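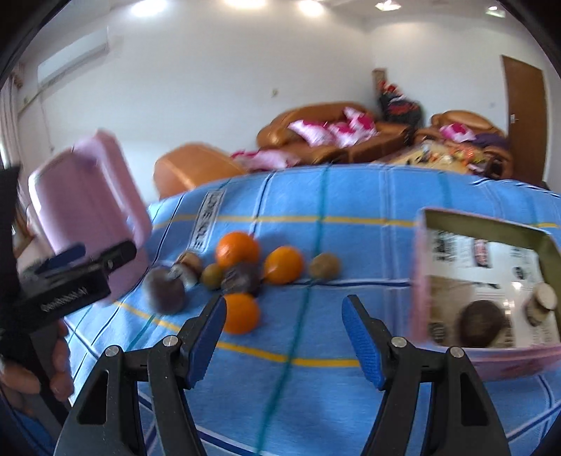 Hafiz Nair starts most working days by laying out fruit. He has been recording demonstrations for Purton since November, and the job is to do ordinary things with a gripper in each hand so that a robot can later be trained to do them.

"People think I'm driving a robot," he says. "There's no arm on the other end. I'm holding the gripper, I squeeze, it closes. The camera on it records what the robot would see if the hand were its own."

The task when we met was sorting: pick up a piece of fruit, put it in a pink box, go back for the next. He does it 90 times in a session and takes a break after every ten.

The hard part was learning to slow down. "My first week was mostly thrown away. I moved like I do at home, quick, changing my mind halfway. Slavica sat me down and showed me my own recordings. I looked drunk."

Slavica Vukadinović checks the recordings at the firm's office in Bramberg. She throws out any where the gripper closes on nothing, or where the fruit goes out of view for too long. Of the last 824 she looked through, she rejected 200.

"That's better than it was," she says. "Hafiz is careful now. But I don't want him too careful. If he misses an orange and goes back for it, I keep that. The robot will miss as well, and it has to have seen somebody put it right." 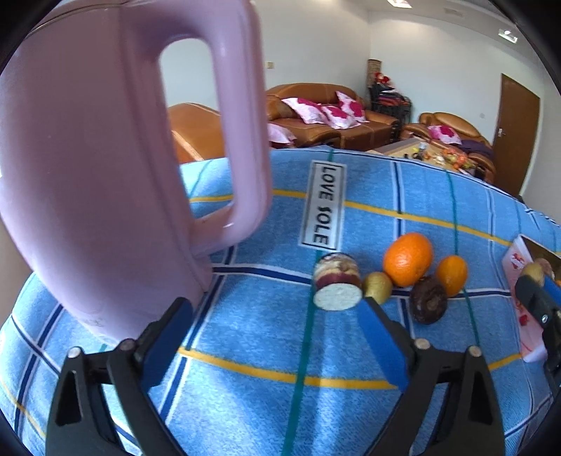

The grippers at work, with fruit set out on the checked cloth.

Before this, the team worked by remote control, with an operator at a desk moving a real arm. Nair did that for 2 months and doesn't miss it. "You can't feel anything. You push the stick and wait. With these I know when I've got hold of a kiwi, because I can feel it in the handle."

Vukadinović is less sure the old way is finished. A person's wrist can turn in ways their arm can't follow, she says, and some good-looking recordings are no use for that reason. They still use the remote set-up to check a task once the robot has been trained on it.

I asked Nair what he would like to teach it next. "Folding a sheet," he said. "I've tried it four times with the grippers and I can't do it yet myself."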